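Tradusley compares two grippers on kitchen pick-and-place work

August 2019

Tradusley has finished the first part of a comparison between two parallel-finger grippers for its two-arm tabletop setup, and the plainer of the two came out ahead on most of the kitchen jobs it was given.

The company ran 200 pick-and-place attempts with each gripper. The jobs were ordinary ones, such as moving fruit to a plate, lifting a cup off a rack and picking up plastic cutlery. The gripper from Xiong finished 154 of its attempts without a drop or a restart. The one from Poditz, which costs more and has force sensing in the fingers, finished fewer, although Tradusley has not yet put out an exact number for it.

Round fruit gave neither gripper much trouble. Small citrus sat well between flat fingers, and most of the misses came from the arm stopping short of the target. Cutlery was harder. A fork lying flat on a board leaves very little to grab, and both grippers tended to push it along before closing on it.

The Poditz model did better with cups. It eased off when the wall of the cup began to give, while the Xiong model had to be set to a lower closing force by hand. Tradusley said it lost most of a morning in March to finding that setting - and then had to find it again after a controller update.

The same controller, from Sosum, was used for both arms throughout. Camera placement was also kept the same, with a small unit mounted close to the fingers. An earlier plan to test a second camera position was dropped when the cable kept catching on the arm at full reach.

Weight may have played a part in the result. The heavier gripper slowed the arm at the end of long moves, and a full run of the task list took roughly 211 minutes with it. Tradusley did not give a time for the lighter one.

A second part will cover jobs that need both arms at once, including holding a bowl steady while something is placed in it. The table layout will stay as it is, and results are due once both grippers have gone through the longer list.

Related items
Sosum updates controller software for small arms
Poditz opens repair desk for gripper parts
Cable routing on two-arm tables: what shops are doing
Xiong lowers price of spare finger sets
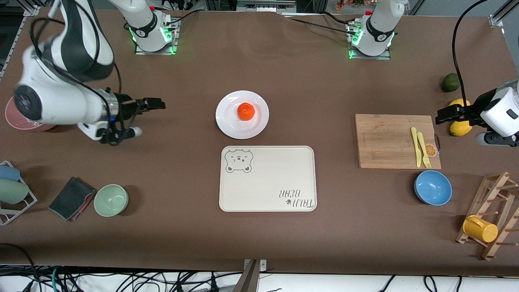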